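I have been meaning to write about blocks since October, when I finally carried the big tub down from the closet and dumped the whole thing out on the rug. Sixty-seven pieces! I would have guessed half that. Some came from my own childhood, some from yard sales, and a good handful from a set called Pinier that I bought on a rainy afternoon because I liked the lid.

The thing I had forgotten is how much nicer blocks are when there are only a few of them out at once. A full tub just gets stirred with one hand (I do it too) and then left. But put a small bunch on a flat piece of wood with plenty of room between them, and suddenly you notice that a heart can stand up like a little tower, and that a six-pointed star has a rather lovely shadow.

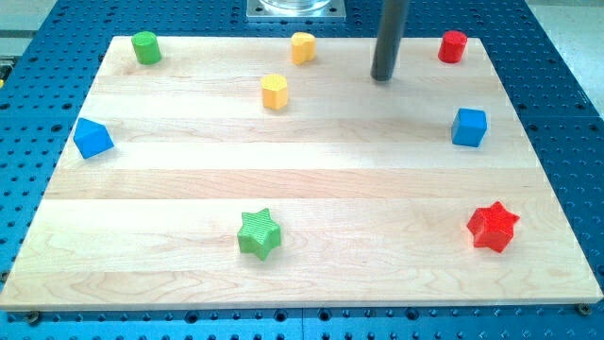 *Eight blocks on the maple board, the green star toward the front and the yellow heart at the back.*

I do love a light wood under bright colors. The grain is quiet enough that the red and the green really sing, and the blue around the outside sets the whole thing off. If you are hunting for a board of your own, look for one with a bit of heft, so it doesn't skate around when somebody leans on it. My kitchen one is from a shop called Zuvine and it has been wonderful, though I did have to sand one corner.

As for what to do with them, I mostly just leave them out and see. Sorting by color is the obvious start, and then it gets interesting, as a yellow heart and a yellow hexagon belong together until you decide you're sorting by shape, and then they don't at all. Two cylinders make very good gateposts. A triangle is a roof, or a slice of cheese, or (my favorite so far) a boat that has run aground.

The rest of the tub is back in the closet for now, minus 2 pieces I still can't find. I've checked under the couch twice, so next I'm pulling out the bookcase.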